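Tags: How Stuff Thinks / Computers and Code / Ages 8 to 11

How does a robot know what to do next?

Quick one this week, lots to fit in. Ready? Go.

Pick up a pencil. Easy! You didn't even think about it. But your brain did loads of jobs very fast. Find the pencil. Work out how far away it is. Move the arm. Open the fingers. Close the fingers. Not too hard!

A robot arm has to do all of that too, and the thing doing the thinking is software. Software just means instructions for a computer.

Demetrio Collado writes software for robot arms at Skulano. His program is called Kuledum and it has 2,349 lines. (Yes, he typed most of them himself. Yes, his fingers got tired.)

Kuledum does its work in steps.

LOOK. A camera picture is only a big grid of coloured dots. The software hunts for dots that belong together. Lots of red ones in a clump? Might be a block.

PLAN. Which arm should go? The nearest one, usualy. Then it draws a path through the air, a bit like a dot to dot, so the arms don't bump into each other or knock over a bowl.

MOVE. Tiny messages go to the motors in the arm. A bit more. A bit more. Stop.

CHECK. Look again! Is the block where we thought? If not, back to the start.

Round and round, 400 times a minute. Phew.

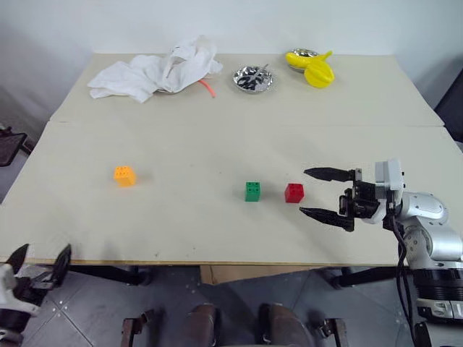
Two arms, three blocks to choose from.
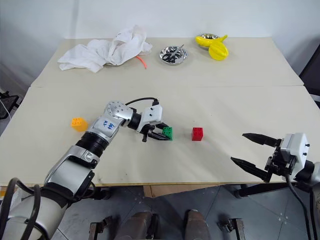 Shiny things are tricky. A metal bowl is like a wonky mirror, so the software may see a bit of the room in it and get muddled. Crumpled cloth is hard as well. It never makes the same shape twice, so how do you tell a computer what cloth looks like? Demetrio says you show it lots and lots of pictures of cloth and hope for the best.

Try it at home. You need 2 people and a building brick. One of you is the robot, eyes shut. The other is the software and can only say left, right, forward, back, down, open, close. Its much harder than it sounds! Swap over after 2 goes.

Next time in October: how maps on phones find the quickest way to school.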